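Wuvodside Water Service: FAQ

Which glass should I use?
Any clear tumbler.
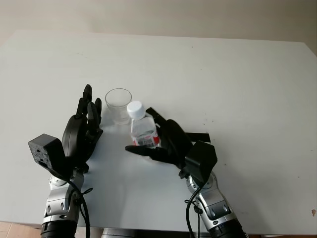

Tumbler and bottle, white screw cap.

Is the table wiped between pours?
Yes, with a damp cloth.

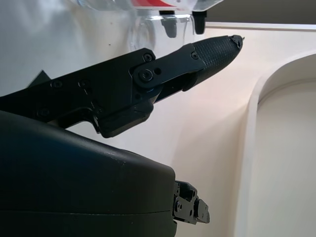

Comfort Lamptey asks whether a coaster is required. It is not.

How full should I pour?
Stop 2 cm below the rim.

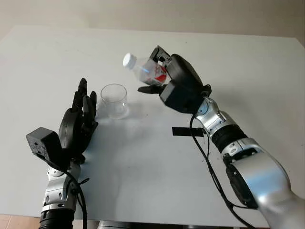 Senyo Sowah writes that 2 cm is too little for ice. Leave more.

Where does the glass go?
Upright, clear of the table edge.

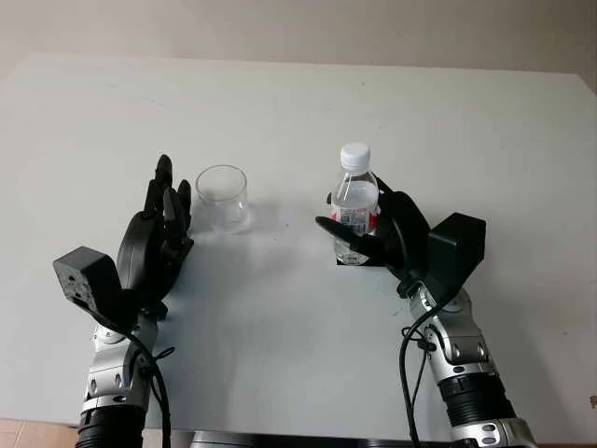 Empty glass on the white table.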